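Refill Reminders for Adults Taking Blood Pressure Medicine
Final Project Report, Community Health Practice
Lovely Fajardo and Rommel Catacutan
Project advisor: Milagros Dagdag
Submitted August 2022

Background

High blood pressure is usually treated with pills taken every day for years. Most people with the condition feel fine, so a missed week of pills may go by without any sign. Gaps often begin at the point of refill. The bottle runs out, the next one has not been ordered, and several days pass before the patient gets to the pharmacy.

The Arcombe Family Clinic fills many of its own prescriptions through a pharmacy on the ground floor. Before our project, the pharmacy did not contact patients when a refill was due. Staff called only when a filled prescription had been waiting to be picked up. The clinic uses a records system called Duvent, which stores the date of each fill and the number of days the supply should last. That information was available but was not used for anything except billing.

Our project asked two questions. First, could the fill dates in Duvent be used to send a reminder before the supply ran out? Second, would patients who received the reminder pick up their refills with fewer gaps than patients who did not?

Setting and Planning

We met with the pharmacy manager, Maribeth Navarro, at the start of the term. She told us that staff had no time to make extra calls and that anything we set up had to run without them. She also asked that the message not name the medicine, because some patients share a phone with family members. We agreed to both.

The reminder was built as a small add-on that we named Dosex. Each morning it read the list of upcoming refill dates and prepared a text message. The message gave the clinic name, said a refill was due soon, and listed the pharmacy phone number. Patients could reply STOP at any time. We wrote the message in English and Spanish, and the language was chosen from the patient's record.

Tsutomu Hattori from the clinic's records office set up the connection to Duvent. He gave us a copy of the data with names, addresses and phone numbers taken out. We never saw the phone numbers ourselves. The messages went out from a clinic account.

Methods

We started with 3,269 records of adults who had at least one blood pressure medicine filled at the pharmacy in the past year. We removed records with no cell phone listed, records of patients who had moved to another clinic, and records where the days of supply had been left blank. This left nearly 2,000 patients.

Patients were placed in the reminder group or the usual care group by the last digit of their record number. Even numbers received reminders and odd numbers did not. We know this is not the same as true random assignment. It was simple to set up and did not depend on our judgment.

The reminder ran for six weeks, ending in July. For each patient we looked at whether the next refill was picked up before the old supply should have run out. If it was late, we recorded how many days late. We counted a refill as on time if it was picked up on the last day of the old supply.

We also ran a short paper survey at the pharmacy window. It asked where people keep their medicine at home, what time of day they take it, and what usually makes them late for a refill. The survey was open to anyone picking up a prescription, whether or not they were in the study. We received 187 completed surveys.

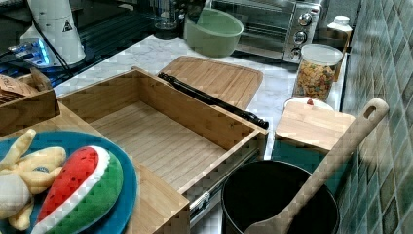
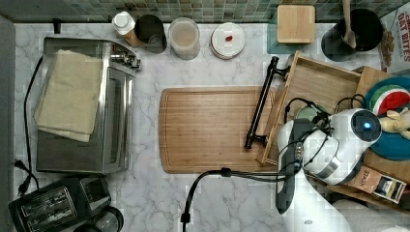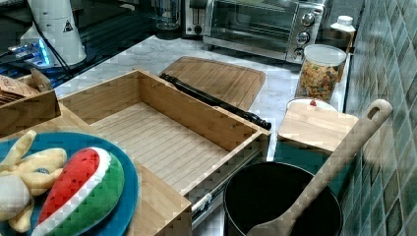
Figure 1. Kitchen counter, three views.

Results

More patients in the reminder group picked up their refills on time than in the usual care group. The difference was modest. It was largest among patients with a one-month supply and was hard to see among those with a three-month supply. Few of the three-month patients had a refill due during the study, so we can't say much about them.

Among patients who were late, the reminder group was late by fewer days. Most of those refills were picked up within the same week they were due.

Very few patients replied STOP. A larger number replied with a question, such as whether the prescription was ready or whether the clinic was open late. We had not planned for this. The clinic account did not accept replies other than STOP, and those questions were not answered until Mr. Hattori found them in a log. He then added a line to the message telling patients to call the pharmacy and not to reply.

On the survey, the most common reason for a late refill was forgetting to order it. Cost and trouble getting a ride were also mentioned often. A text message does not help with either of those. The kitchen was the most common storage place, followed by the bedroom and the bathroom. People who took their pills with breakfast were the least likely to report missed doses, though this was based on what they told us and we had no way to check it.

Problems

The fill dates in Duvent only cover the clinic's own pharmacy. If a patient filled a prescription somewhere else, our data showed a gap that was not there. Ms. Navarro believes this happens most with patients who work across town near the Eberhard Street pharmacy. It would affect both groups, but it makes the late refill numbers look worse than they are.

Picking up a refill also does not prove that the medicine was taken. We did not have blood pressure readings for most patients during the study period, so we can't say whether the reminders had any effect on health.

Some records had the wrong language listed. At least one family received English messages when they had asked for Spanish. The front desk now checks language preference at each visit.

The survey was only given to people who came to the window. Patients who stopped picking up their medicine altogether had no chance to fill it out, and they may be the ones with the most to tell us.

Next Steps

The clinic has decided to keep the reminders running for patients with a one-month supply. We have given Mr. Hattori the setup notes and both versions of the message. We recommend that the clinic turn on two-way replies if staff time can be found, and that pharmacists offer a three-month supply when the insurance plan allows it.

A later student group could repeat the study over a full year and include blood pressure readings taken at regular visits. The survey form and the blank data sheets are stored with Ms. Dagdag.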